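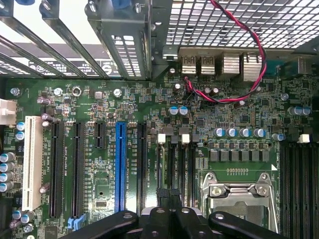

5 February 2023

Second long day on the desktop case. I wanted to get the memory insertion numbers finished before the weekend was gone, and I nearly did.

The question for this round is a narrow one. We train the policy on demonstrations from the wrist camera and the fixed camera together, and then we test it with one of the two taken away. Back in November the Meireles people reported that the wrist view alone was enough for putting connectors into sockets. Their boards were flat on a table with nothing around them. Mine sits down inside a case, and I didn't believe the result would carry over.

Started with calibration. The wrist camera had drifted from where I left it, not by much, but enough that the projected slot line was landing on the wrong slot. Redid the hand-eye routine twice. The first pass gave a residual I didn't like and the second was fine. Wrote the new transform into the Rivix config and saved the old one under a different name in case I need to compare.

Then the trials. 146 attempts today across the three conditions. Both cameras: no surprises, much the same as last week. Fixed camera only: poor, as expected. The fingers come down over the slot and hide the part that matters. Wrist only: 83 percent, better than I would have guessed. I have to admit Meireles looks closer to right than I gave them credit for.

The failures in the wrist-only condition are interesting though. Most of them happen early, before the module is anywhere near the board. The policy picks the wrong memory bank and then does a very clean job of going to the wrong place. From straight above and close in, one black slot looks a lot like the next one, and there is a bank on each side of the socket. The fixed camera gives it the whole case to work from. Once it is over the correct bank the two conditions are hard to tell apart. So the second camera seems to help with choosing and does very little for the last bit of travel. I need to split the score into those two stages before I say that to anyone else.
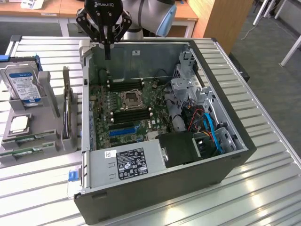 The Dell tower on the bench, with the drives, CPU and memory in the tray at left.

Lost most of an hour to the light. The sun gets onto the aluminum in the afternoon and leaves bright streaks across the ribs. I don't know if it hurts the policy. I logged the time of every trial so I can check. If there is an effect I will have to throw out the later ones and hang something over the window.

Also changed the force limit. The old value was stopping the push before the latches closed on a few good attempts, and I was scoring those as failures. I raised it one step and reran only the ones that had stopped on the limit. Made a note in the sheet so the two sets don't get mixed together. They will need to be reported separately.

The Stiltano baseline is still not running. It wants its images at a different rate and drops frames without any warning. I gave it 4 tries and then left it. Hinent has asked for a comparison against it in the report, so I can't skip it, but it can wait until the split scores are done.

Training set is at 1,900 demonstrations now, counting the new ones. I retrain tonight with the wrist camera crop made wider, to see if a bit more of the case around the board fixes the wrong-bank problem. If it does, the second camera may not be needed for this task. Started the job at six and the loss was going down when I left.

Tomorrow: stage scores first, then the light check. CPU placement after that if the retrained model is ready. Back is sore from leaning over the bench. Soup for dinner and an early night.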